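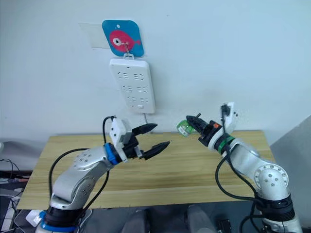

Two arms over the table, a small green object in the right-hand gripper.

Deck oven steam: stone cools off on the second load, crust stays dull

Posted 2019-04-15 in Bakery Equipment > Ovens and Proofers

We run a three-deck Brerano oven with a separate boiler for each deck. First load of the day is fine. On the second load the crust comes out gray and matte, and the cuts barely open. Loaves are 327 g baguettes, final proof at 86 percent humidity. Steam is set to 6 seconds at loading, damper closed.

The display shows the same deck temperature for both loads. I had the water softener serviced in February and nothing changed. The steam tray was descaled at the same time. Is there a way to tell low steam volume from low stone temperature without calling out a technician? The manual only covers error codes, and there are none.

OvenRow
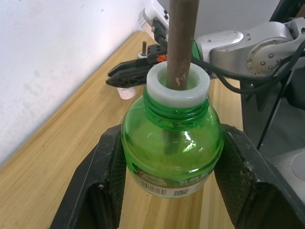
deckhand_baker

Boiler recovery. Wait longer between loads.

We had a Konport with the same problem and ended up going to 10 minutes between loads. Never found out why. You could also try more steam. 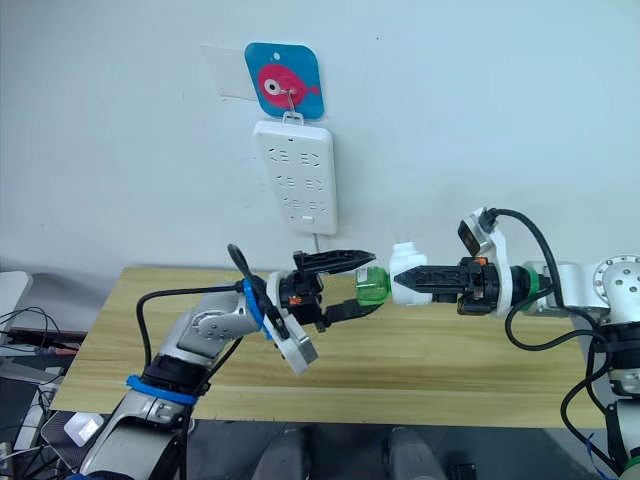

Check the boiler before you change the program

The display reads the air probe, which on most deck ovens is mounted high on the back wall. Air recovers in a few minutes. Stone does not, so the two readings can be far apart at the second load. Put a contact probe on the stone, center and front left, right before loading. Write down both values for load one and load two. A drop of a few degrees is normal. If the drop is large, steam is a side issue and you need more bottom heat or a longer gap.

If the stone holds, test the steam. Run the oven empty with the damper closed and trigger one 6 second shot. Note how long vapor stays visible behind the glass. Trigger a second shot right away and compare. If the second is clearly shorter, the boiler is not back at pressure. Usual causes are one dead heating element out of three, scale on the elements, or a fill valve that lets in cold water during the shot. Elements can be checked with a meter, power locked out – all three should read close to the same resistance.
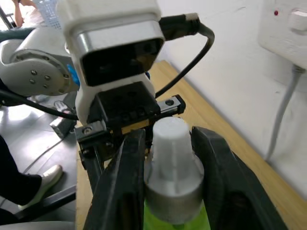
The fill valve is harder to catch. Listen for it during the shot. It should open after the steam valve closes, with a short delay. If they overlap, the level probe is often coated and reads low. Wipe the probe with a mild acid descaler, rinse, and repeat the test.

Also look at the door gasket on that deck. A flattened gasket will vent most of a shot in under 60 seconds, although that would normally show on the first load too.

Do not add steam time until you have these readings. With a weak boiler a longer shot mostly spits water on the stone, and that cools it further. On Pereyra and Hukis boilers the element cover is at the rear, so plan on pulling the oven forward.

prooferbox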